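Provenance notebook, Mukmont prints claim
February, started 9.40 am

Back on the Mukmont file. Joanne wants a view from us before the hearing and I keep telling her she won't like it. Writing down where I am so that Corey can pick it up if I get pulled on to the Riston silver.

What the family say: the grandfather kept a print collection in two plan chests over his shop, the lot was taken in one go, and the 46 sheets now with the Ditley museum came out of it. What the museum say: bought in good faith from a dealer called Doucet, who had them from "an old private collection". Neither of these is evidence. The second is barely a sentence.

The inventory. Everybody quotes 2,543 sheets for the grandfather's collection. I went looking for where that number comes from and it is one typed list, unsigned, which the family's first lawyer describes as "contemporary". It may be. The paper is right for the period and so is the typewriter, but the list has been retyped at least once, going by the numbering. It jumps after 757 and then starts again with a different way of giving sizes (height first, where before it was width first). Two typists, or one typist and two sources. Either way I would not call it an inventory made on the spot, and I don't think the court will.

Matched the 46 against the list again this morning. My count of firm matches, meaning artist, title and size all agree, is 11. Rosalind gets more because she allows a match on artist and title alone. I don't see how we can. These were printed in runs, and another copy of the same sheet proves only that the printer did his job. Will put both counts in the report with the method spelled out, and let the lawyers argue.

The stamp. Joanne is very keen on the oval stamp on the backs. I was keen too until I looked at it properly. Problems so far:
- it is on some of the firm matches and missing from others
- the ink sits over an old damp stain on one sheet, so on that sheet it went on after the damage
- the only other example we have to compare is a photocopy of a photocopy

Arlo thinks the stamp could be a customs or removal firm's mark and nothing to do with the owner. He has no proof either but it would explain why it turns up in a different corner every time. A collector who stamps his own things tends to pick a spot and stick with it. Asked him to go through the shippers' directories.

2.15 pm

Call with Loretta Haverford for the museum's side. Polite. She says the Doucet ledger is "no longer complete". Asked which pages, and she said she would find out. Asked who had noticed it was incomplete and when, same answer. To be fair to her, I believe she hasn't seen it. I have asked for images of the whole book, covers and blanks included, and not a selection of "relevant" pages.

She also tried the point that the family took a compensation payment after the war and so the thing is settled. Old argument. It depends entirely on what the payment was for and whether the prints were thought destroyed at the time. We have the award letter but not the application behind it. Corey to write to the archive. No use guessing until it comes.
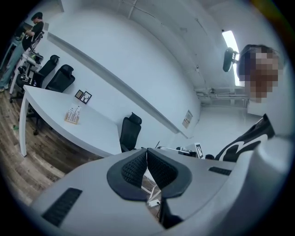 Gripper, jaw pads close to. Power strip on the floor behind.

Still to do:
- Corey: application file for the compensation award, all pages
- Arlo: shippers' directories, oval marks
- Rosalind: redo her match table with sizes in, even where they disagree
- me: raking light on the stained sheet, and a second opinion on the ink that isn't from anyone paid by either side

Where I stand tonight. The taking itself I accept, there are two police letters and they agree with each other. That these particular sheets are the ones taken, I'd say likely for the 11 and open for the rest. Joanne wants the word "certain" in the summary and she isn't getting it from me on a retyped list and a stamp we can't read.

Stained sheet is back in folder 3, face down, tissue on both sides. Please don't flatten it before I've had the light on it.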